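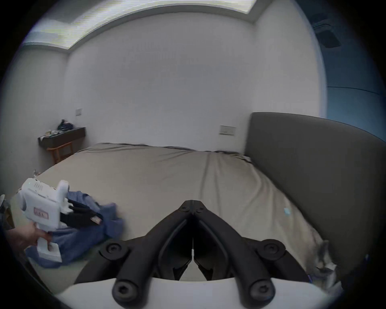

The first thing that goes on a handheld gripper is the fingers. You can have a faultless camera, a full battery and a tidy handle, and if the fingertips have begun to close a hair off centre the whole tool feels drunk. Anyone who has spent a morning picking up shirts with one will know the sensation: you squeeze, the cloth slides away to the left, and you find yourself twisting your wrist to make up for it.

I have been following the upkeep of a pair of these grippers, built to a design called the Luvholm, and I have become far more fond of pivot bolts than I expected. The pair belongs to the Leltside workshop in Skorthorpe, where a small group uses them to record how people handle laundry, bedding and other floppy household things. A person holds one in each hand, does the chore, and the recordings go to teach robot arms the same movements. All the clever talk is about the learning. I wanted to hear about the bolts.

The Luvholm is a lovely bit of linkage. Two arms mirror each other about the middle, and squeezing the handle brings the fingers together. When it is new it moves like a good pair of scissors. The joints are plain pins in bushes, nothing exotic, and the workshop takes them apart on its own bench with a hex key and a soft cloth.

Cloth is hard on them in ways that surprised me. Metal parts or wooden blocks might knock a gripper about, but cloth feeds it. Lint works its way into the joints and packs down into a grey felt, and a shirt that looks perfectly clean will give up enough fluff in an afternoon to make a finger drag. The workshop's rule is a brush-out after every session and a full strip-down after 2000 squeezes, which the handle counts for itself.

The strip-down takes 18 minutes if nothing has seized. The fingers come off first, left and right kept on separate sides of the tray, as they bed in differently and should go back where they came from. Then the pins are drawn, wiped and held up to the light. A bright ring in the middle is normal wear. A bright patch on one side means the arm has been pulling crooked, and the bush wants changing too. A new set of bushes has to be run in by opening and closing the fingers 800 times with nothing between them – a job best done with the radio on.

Then comes the bit I like most, the bed test. No bench test has yet managed to imitate a real chore, so after a service the grippers go off to an ordinary bedroom and are put to work on whatever is there. You lay the cloth out flat, pinch it a little way in from the edge, lift, and let go. Then you do it again from the other side. You are looking for three or four clean pinches in a row with no creeping, and listening for a click on release. I had a go and was hopeless at first! Within ten minutes I was lifting a sleeve by its cuff and feeling terribly pleased with myself.

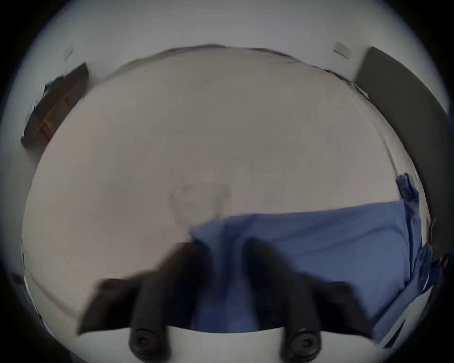
Both fingers low over the blue cloth, with bare pale surface beyond it.

The camera gets its turn during the same test. It has a very wide lens, and a wide lens is fussy about its mounting. If the bracket has shifted by even the thickness of a fingernail, the fingertips wander from where the software expects to find them, and every recording made afterwards is slightly wrong. So there is a reference picture, taken when the tool was first built, and the new view is laid over it on a laptop. The tips should sit on top of their old selves. If they don't, the bracket is loosened, nudged and tightened again, and the test starts from the top. On my visit it took two rounds for one gripper and five for the other, with a fair bit of muttering in between.

The lens itself is cleaned with a blower and nothing else unless it has a fingerprint on it. Sleeves are the usual culprit. People reach across with the other hand and brush it without noticing.

The fingertips are treated as consumables. They are made in batches by Mtshali, a two-bench moulding shop on the far side of town, and they are expected to last 4000 squeezes on cotton and a good deal less on towelling. Worn tips go shiny before they go slippery, so the workshop keeps a new one taped to the shelf for comparison. I thought this was overdoing it until I held an old tip beside it and saw how much of the surface had gone.

If you look after one of these yourself, my own advice after a few weeks of watching would be to buy twice as many bushes as you think you need, and to write the squeeze count on a strip of tape each time you open the tool up. The counter in the handle resets when the battery is out for too long, as Leltside discovered in January, and they spent the rest of that month servicing by guesswork. Both grippers now carry their strips of tape, and the next strip-down is already pencilled in on the wall above the bench.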